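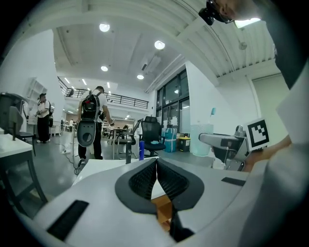

Machines and household chores: where things stand
Speaker notes, session 2, 23/02/2026

Slide 1. Start with the question as set: can a machine do a chore in a home it has not seen before? Short answer for the room – some steps, few whole jobs. Leave the slide up while people sit down.

Slide 2. Define a chore as start state, end state, time limit. Wiping a counter has all three. "Tidy the bathroom" has none until somebody writes them down. The Narkach list has 40 chores written this way. Mention that 10 are shop-floor tasks and skip the table.

Slide 3. Reach and sight. Open shelves are the easy case. Cabinets under sinks are hard: low opening, poor light, pipes and hoses in the way, and the arm blocks the view of its own fingers.

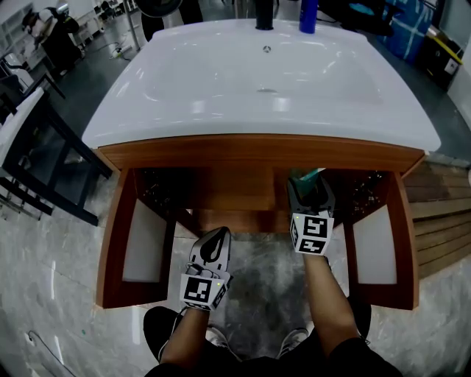 Slide 3. Two hand-held grippers at an open vanity cabinet, the right one reaching up under the basin.

Point out the right side. The contact is on the underside of the basin, so a view from above gives little help. Ask the audience which sensor they would trust.

Slide 4. Demonstrations. The Serncombe plan calls for 400 per chore. Say plainly that the number is a budget figure and has no theory behind it. Mäkelä uses a different split, see backup slide.

Slide 5. Failure types: missed grasp, slip, wrong object, timeout. Timeouts are under-reported. Nasau scores them as partial success – we score them as failures.

Slide 6. Questions. If asked about price, refer to the handout.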